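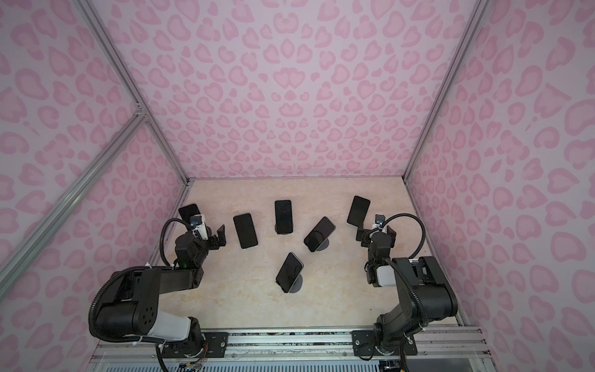 Workroom and Storage Inspection, Rostdale Building, Ground Floor
Inspected by: Fadime Çetinkaya
Reviewed by: Ilse Görtz
Date: May 26, 2023
Ratings: S = satisfactory, A = action needed, N = not inspected

Exits and walkways

1. Exit doors open fully from inside without a key. S
2. Walkways clear to full width. A
Comment: Flattened cartons stacked against the wall outside the Janssen storeroom. Move to the recycling cage by end of shift.
3. Exit signs lit on mains and on battery. S
Comment: Battery test held for 30 minutes. The sign at the rear stair is dimmer than the others but legible from the far end of the corridor.

Fire equipment

4. Extinguishers mounted, sealed and in date. A
Comment: Unit 167 has a broken seal. Pressure reads normal. Replaced from stock; old unit tagged and sent for service.
5. Smoke detectors free of dust and paint. S
6. Fire doors close and latch unaided. A
Comment: Door to the Fovurton wing closes but does not latch. Closer arm needs adjustment. Second report for this door.

Electrical

7. Outlets and cover plates intact. S
8. Extension cords not used as permanent wiring. A
Comment: One cord run behind the filing cabinets to feed a desk fan. Removed during inspection. A fixed outlet has been requested.
9. Breaker panel labeled and accessible. S
Comment: Labels for the Ukon annex are handwritten – acceptable, but print them at the next revision.
10. Portable devices and screens: housings sound, no swelling, stands stable on the surface. S
Comment: Phones on the marble-patterned top, some upright in stands and others lying flat. Keep liquids off this surface.

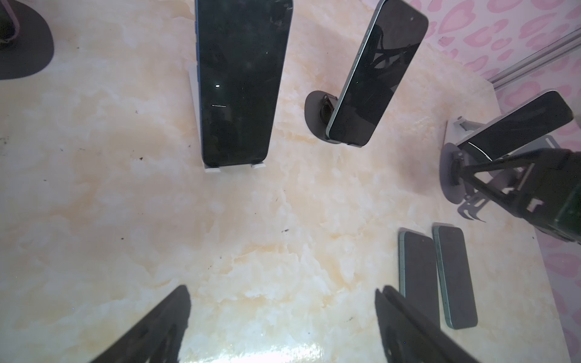

Storage and shelving

11. Load limits posted on racking. A
Comment: Limit of 2,000 lb posted on the first bay only. Post on every bay.
12. Heavy items stored between knee and shoulder height. S
13. Ladders free of cracks, feet in place. N
Comment: Ladder cupboard locked, key not on the board.

First aid

14. Kit complete against the list inside the lid. A
Comment: Eyewash expired. Burn dressings short by five. Reordered.
15. Names of first aiders posted. S

Follow-up

Items 2, 6 and 11 to be closed before the July inspection. Item 13 to be inspected as soon as the key is found – call Görtz at the front desk. Item 6 goes to the landlord if the door still fails to latch after adjustment.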